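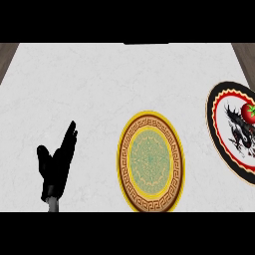 Why does my robot hand let go of things halfway through a move, with no fault in the log?

Check the grip timeout first. On most hands of this kind the fingers hold current only until the motor gets warm, then the driver drops to a "rest" level that somebody at the factory thought was plenty. If the load is round and smooth, rest level means the floor. The driver considers this normal behavior, so it logs nothing.

Zerrin Güler
My setup is a Drilus controller with a five-finger hand, firmware from May. It ran 85 pick-and-place cycles without a murmur, then opened in midair on the next one. Restarted, same thing after 2 more. Arm carries on to the target and sets down nothing, very gently. Status light stays green the whole time. I have swapped the cable and said some things to it I regret.

Müzeyyen Bayram
Mine did this for a week. Look for a setting called hold_current or hold_level, depending on the version. Ours shipped at 149 and I was told the units were "internal." I raised it in small steps until the dropping stopped, checking the finger motors by touch with the power off between runs. Don't jump straight to the maximum. I did that on the previous hand, which is why there is a previous hand.

Also turn on the grip-lost warning. It's off by default, under Advanced, where warnings go to retire. And set the arm to stop on it, or you'll get a nice log entry and the arm will still finish its trip.

İlker Özkan
try turning it off and on again, worked for me

Verena Widmer
She said she restarted it, İlker.

One more to rule out: if the arm and hand run off the same supply, a fast shoulder move can sag the voltage enough to reset the hand, and a reset hand comes up open. Put a meter on it during the move. And until it's sorted, keep your own fingers and feet out from under the path - green light or no green light.

Zerrin Güler
It was the hold setting. Supply is fine. The log still says everything went perfectly.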